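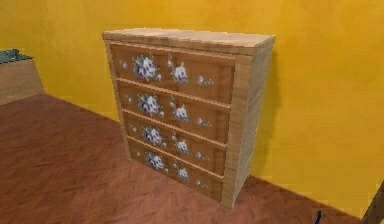
A pale wood chest of drawers against a yellow wall.

Motorsport | 2 min read

I got to Parsons at 7 in the morning and Stamatia Kokkinos was already out walking the track, coffee in hand, muttering about turn two. She's new to hill climbs (she came over from karting in March) and she talks about them the way other people talk about dessert!

Her car, an old Gromamer with 380 horsepower, still scares her a little, she told me, and she likes that. Arben Zupan, her engineer, wants softer springs for Prukby. She doesn't. They were still arguing when I left, and I'd bet on her getting her way.

14 shares · 3 comments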